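Search this site
Search for: Go
Menu

November 13, 2018
By the Jirton student project group

Measured Transfer of Liquids Between Narrow-Neck Glassware: Final Report

1. Purpose

The project looked at how much liquid is lost when a measured volume is poured from a graduated cylinder through a funnel into a small round-bottomed flask. The operation comes up in nearly every preparation in the first-year course, and the handout treats it in one sentence. We wanted figures for the loss, and we wanted to know which parts of the bench setup change it.

All work was done with water. No reagents were used, so the results apply to liquids that wet glass in much the same way as water does. Oils and syrups are outside the scope of the report.

2. Bench and glassware

The test bench was covered with a black mat. A dark background makes the white graduation marks on a clear cylinder easier to read, and drops on the mat show up under a side light. The mat is soft and slightly fuzzy. It does not let the foot of a cylinder slide, but it holds lint, and lint on the underside of a foot will upset a reading on the balance. Each piece was wiped before weighing.

The cylinder is clear glass with a broad hexagonal foot. The flat sides of the foot stop the piece from rolling when it is laid down. 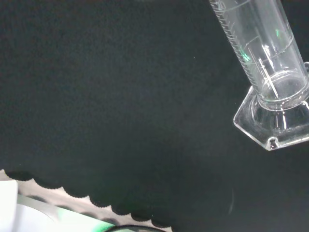 Readings were taken at eye level, at the bottom of the meniscus, with the cylinder standing free on the bench. Reading from above gives a different value because of parallax, and in early practice this was the largest single source of disagreement between operators. After the first set, two operators read every fill independently, and a fill was accepted only if both readings matched to the nearest mark.

The receiving vessel was a small round-bottomed flask seated in a cork ring. A ring that is too wide lets the flask settle at an angle, and the funnel then leans with it. We tried two rings from the Fimby stock and kept the one that held the neck upright without adjustment. The funnel was plain glass with a narrow stem, placed directly in the neck.

3. Procedure

The steps below were fixed in May and were not changed afterward.

3.1 Dry the flask, funnel and cylinder. Weigh the flask empty.
3.2 Fill the cylinder to 70 mL and confirm the reading.
3.3 Set the funnel in the neck of the flask. Lift it slightly and let it drop back to check that it is not wedged.
3.4 Bring the spout over the rim of the funnel and tilt slowly. Keep the liquid level in the cone below half its height.
3.5 When the stream stops, hold the cylinder in the pouring position for 8 seconds.
3.6 Touch the spout once to the inner wall of the funnel and remove the cylinder.
3.7 Remove the funnel and weigh the flask.

The hold in step 3.5 had the most discussion. With no hold, a film stays on the wall of the cylinder and runs back to the foot when it is set upright. With a very long hold the gain becomes too small to separate from balance drift. 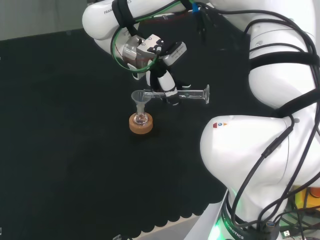
Figure 2. Cylinder held nearly level, mouth over the rim of the glass funnel; flask in cork ring.

The angle at the end of the pour also matters. A cylinder held nearly level drains slowly, and the film collects along the lower side of the tube. Tipping the foot higher clears the film faster but brings the spout down toward the cone, where it can knock the funnel. We settled on a final angle a little past level, with the spout clear of the glass until step 3.6.

4. Results

A total of 86 pours were completed and kept. Pours in which the funnel moved or liquid ran down the outside of the flask were discarded and repeated.

The loss was smallest when both the hold and the touch were used. Leaving out the touch left a hanging drop at the spout, and this drop usually fell on the mat as the cylinder was taken away. Leaving out the hold had a larger effect, and the spread between operators was also wider.

The weighings, including blanks and repeats, came to 1,341 entries. They are kept in the Gulitz data book, with one line per entry and the operator marked by letter. Two pages have water damage, but the entries on them can still be read.

A wedged funnel was the most frequent fault. When the stem seals against the neck, air cannot leave the flask, the flow stops, and the cone fills. The operator then tends to keep pouring. Placing a folded strip of paper between the funnel and the neck cured this, but the strip took up water and spoiled the weighing. The lift check in step 3.3 was used in its place.

5. Limits

The balance stood on the same bench as the pouring station, and people leaning on the bench could disturb it. The room temperature was noted but not controlled. Only one size of cylinder was used - the supply room had a second size, but with a plastic foot and a different spout, so the two could not be compared directly.

The Żak method sheet calls for rinsing the cylinder into the flask after the pour. We did not test rinsing. It recovers the film but adds to the volume, and it suits cases where the amount of solute matters more than the final volume.

6. Further work

A second group could repeat the set with a wider funnel stem and a vented neck. The cork rings should be sorted by inner diameter and labeled before that work begins. The data book and the spare funnel are in the drawer under the balance.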